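Do drawstring produce bags keep bread any better?

My sister-in-law Kirsty Ashworth switched to drawstring bags for her rolls in February and has been telling the rest of us to do the same. I have my doubts. I've been buying the same soft rolls from the same bakery for years, and the bag they come in has always done the job, provided you twist the neck and tuck it under.

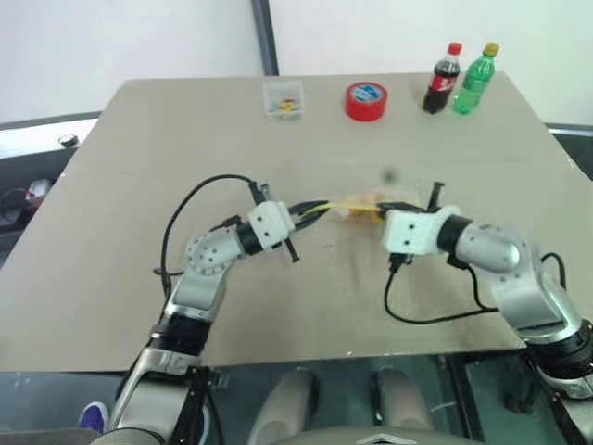 Bread goes stale mostly through starch, and no piece of string is going to change that. What a bag can do is slow down the drying, and for that it has to close. The clear ones with something yellow inside and a thin yellow strip pulled out of them look smart enough on a table, I'll give them that. But a gathered neck always leaves a little hole in the middle, and air doesn't care how pretty the string is. Kirsty says you just pull harder. I pulled harder on one of hers and had to cut the knot off with kitchen scissors.

Then there's the price. Damgaard sells a pack of 60, and the plain bags on the same shelf cost half as much. Lies Groen left a comment on my last bread post saying she washes hers and hangs them over the faucet to dry. Fine, but I've tried washing thin plastic bags, and the corners never dry properly, and then you're putting bread into a damp bag – good luck with that.

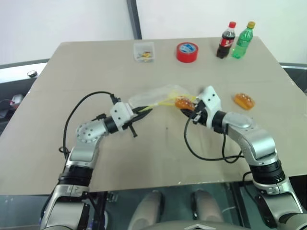
So I tried it for myself. Two rolls in a drawstring bag, two in an ordinary one with the neck twisted, all four on the counter next to the toaster. After 3 days I could not tell them apart with my eyes shut, and neither could my husband, who would happily have eaten all four either way. The crust had gone soft on every one of them. A paper bag would have kept the crust and ruined the middle, so pick your poison.

The one thing I will say for the drawstring is that you can hang it on a hook, out of the way of the butter dish and whatever else lives on your counter. In a small kitchen that might be worth something. In mine the hook already has the oven mitts on it.

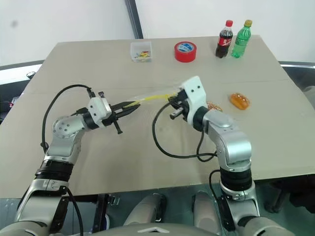
Clear bag in the middle, glossy roll off to the right, soda at the back.

If you really want rolls to last, freeze them the day you buy them and warm them up as you need them. Any bag will do for that. I'm finishing the pack Kirsty gave me and going back to the twist.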